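## A point at Shimada, and we'll gladly take it

Well, I said in the last newsletter that I'd be happy with a draw away at Shimada, and several of you told me in the clubhouse that I was being gloomy. I'm not one to crow, but I did walk back to the coach with a bit of a spring in my step!

There were 462 through the gate, which is a fine crowd for August when half the town is at the seaside, and a good 124 of those had come over with us. You could hear our lot from the car park. We started slowly, as we so often do on that sloping pitch, and went behind after a corner that Bayu Latuheru got a hand to but couldn't quite keep out. He was cross with himself at half time and I told him not to be, as he'd already made two saves by then that kept us in it.

The second half was far more like us. Minoru Aoki moved Renji Maruyama out to the left, where he had room to run at their full back, and the whole side seemed to wake up. The equaliser came from a throw-in, of all things – Renji took it quickly, got it straight back, and his cross was met by young Mio Sugiyama's brother at the far post. It wasn't the cleanest header you'll ever see (I think it came off his ear) but they all count. We might even have nicked it at the end, only the bar got in the way.

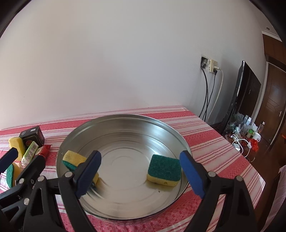 *Photo: Kanako Nakajima*

Minoru was pleased afterwards, though he'd like us to stop giving away soft corners, and training this month will be mostly about that, so do bring your shin pads. Bandance are next, at home, kick-off 3pm. They beat us twice last season and they have a big lad up front who wins everything in the air, so it won't be an easy afternoon.

The new kit fund now stands at £1,244, thanks in no small part to the £200 from the quiz night. Shirts are ordered and we're still short on socks. Please see Mio about sizes for the under-twelves before the Bandance game, as she needs to send the list off.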